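Ticket 336 – Nallow reading app, worksheets not printing for home tutoring group
Opened by: Venla Harju
Assigned to: Siwan Jarman

Tuesday, July 23, 2024

Venla reports that the level 6 phonics worksheets open on screen but print as blank pages. Her other levels print fine. Same result on two laptops.
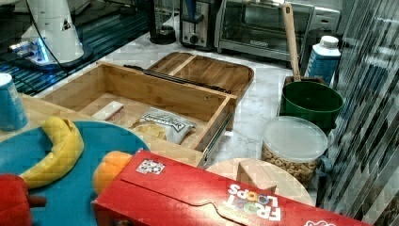 Asked her to download the PDF and print from the file instead of the browser. Still blank. Error 500 shows when she clicks "Print all".

**Update, Siwan:** Tried it on my own login and got the same error. Level 6 was re-uploaded in March with a new handwriting font, and the font is not embedded in the PDF. Sent to Eero Kettunen.
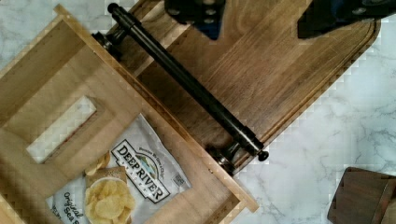

Page 2

**Update, Eero:** Font embedded, files replaced. "Print all" was failing on the same files – no separate fix needed.

**Update, Venla:** Level 6 prints now. The answer key still has the old page numbers, so my students' parents can't match them up.

Answer key moved to a new ticket, assigned to Esko Pitkänen. Closing this one.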